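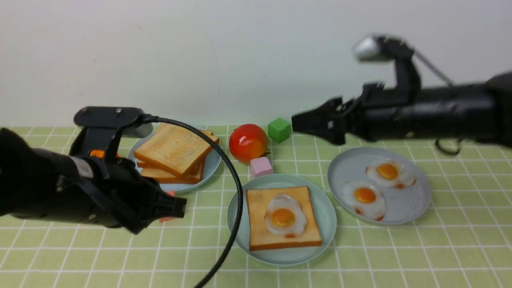

How Bread Turns into Toast

Clusero Kitchen Science, Unit 4: Heat and Food

Toast is bread that has been heated a second time. The first heating happens in the bakery oven, where dough becomes a loaf. The second heating dries the outside of a slice and changes its color, smell, and texture. This unit explains each of those changes and the machine that causes them.

Words to know

Crumb: the soft inside part of bread.
Crust: the firm outside layer of a loaf.
Starch: a material made by plants to store energy. Flour is mostly starch.
Protein: a material made of long chains of smaller parts called amino acids.
Radiation: in this unit, heat that travels across a gap as invisible light.
Conduction: heat that moves through a material by contact.

What is in a slice

Bread is made from flour, water, yeast, and salt. Many loaves also contain a little sugar, oil, or milk. Yeast is a tiny living thing that feeds on sugars in the dough and gives off gas. The gas makes bubbles. When the loaf is baked, the walls around the bubbles set, and the holes stay in place after the yeast has died.

Fresh bread looks dry, but almost 40 percent of its weight can be water. Most of that water is held inside the starch and protein, so it does not drip out when the bread is squeezed.

The amount of water matters a great deal in toasting. Moist bread takes longer to brown than dry bread. Day-old bread left uncovered has already lost some water at its surface, and it browns sooner.

Step one: drying

When a slice goes into a hot toaster, the surface warms first. Water near the surface turns into steam and leaves. You may see a faint mist above the slots.

Turning water into steam takes a lot of energy. While a part of the bread is still wet, most of the heat reaching it is used up in this way, and the temperature of that part stays close to the boiling point of water. Browning is very slow at that temperature. This is why a slice can sit in the toaster for a while with no change in color and then darken quickly near the end.

The dry layer starts out very thin. It grows inward as heating goes on. The center of the slice stays moist if the heating stops in time. A thick slice therefore has a crisp outside and a soft middle, and a thin slice may be crisp all the way through.

Step two: browning

Once the surface is dry, its temperature can rise above the boiling point of water. Sugars and amino acids in the bread then begin to react with each other. Chemists call this the Maillard reaction (say "my-YAR"). It is a large family of reactions that happen together, and it makes hundreds of different substances. Some of these are brown. Others are small and light enough to float into the air, and those are the ones you smell.

The same family of reactions browns cookies, roasted coffee beans, and the outside of a grilled burger.

At higher temperatures, sugars can also break down by themselves. This is called caramelization. It adds more brown color and a slightly bitter taste.

The crust was browned once already in the bakery, so it begins the second heating with a head start. Corners and edges also dry fast. They receive heat from more than one direction and have less wet bread behind them. 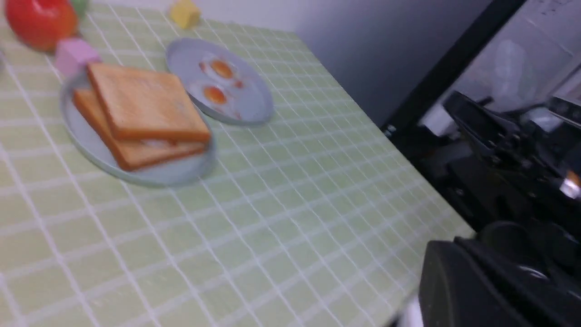 Two slices of toasted bread on a plate. The crust edges are a darker orange-brown than the golden-tan face.

Step three: burning

If heating continues, the brown substances break down too. Hydrogen and oxygen leave the bread as steam and other gases, and a black material made mostly of carbon is left behind. This is called char. Char tastes bitter. Scraping it off removes the top layer, but some of the flavor stays.

Browning cannot be reversed. Cooling the toast stops the reactions. It does not turn the brown substances back into sugars and amino acids.

Inside the toaster

An electric toaster has thin wires or ribbons of metal on each side of the slot. The metal is usually a mixture of nickel and chromium. It resists the flow of electricity, and this resistance turns electrical energy into heat. The wires glow orange.

Most of the heat reaches the bread by radiation. The wires do not touch the slice. Once the surface is hot, conduction carries heat toward the center. Conduction in bread is slow because the bubbles are full of gas, and gas is a poor conductor.

A timer or a small circuit decides when to stop. In many toasters an electromagnet holds the carriage down — when the current to the magnet is cut, a spring lifts the bread.

A sample test

The tests for this unit were run at the Forsyth test kitchen with a Flaltisix two-slot toaster and Bovix white sandwich bread. One slice was used for each run. The toaster was left to cool fully between runs.

40 seconds: surface warm, no color change
62 seconds: pale tan patches in the middle
82 seconds: even golden brown, crisp surface

A different toaster will give different times. So will a different bread. Rye bread, bread with raisins, and frozen bread all behave in their own way. A toaster that is still warm from an earlier slice will also brown the next one sooner.

Try it: weighing the water

You will need a kitchen scale that shows grams, one slice of bread, a toaster, a plate, and an adult to help.

1. Weigh the plate. Write down the number.
2. Put the bread on the plate and weigh both. Subtract the weight of the plate.
3. Toast the bread on a medium setting.
4. Have the adult move the toast back to the plate. Weigh it again and subtract the plate.
5. Subtract the toast weight from the bread weight. Nearly all of the difference is water that left as steam.

Crumbs left in the toaster add a small error. Repeat the test with a fresh slice on a darker setting and compare the two results.

Safety

Never put a knife, fork, or any other metal object into a toaster. If bread is stuck, unplug the toaster, wait until it is cool, and ask an adult. Keep paper and curtains away from the slots.

Check what you learned

Explain why a wet slice stays pale for so long. Then name the kind of heat that crosses the gap between the wires and the bread, and the kind that carries heat to the center.

Next unit: Why Popcorn Pops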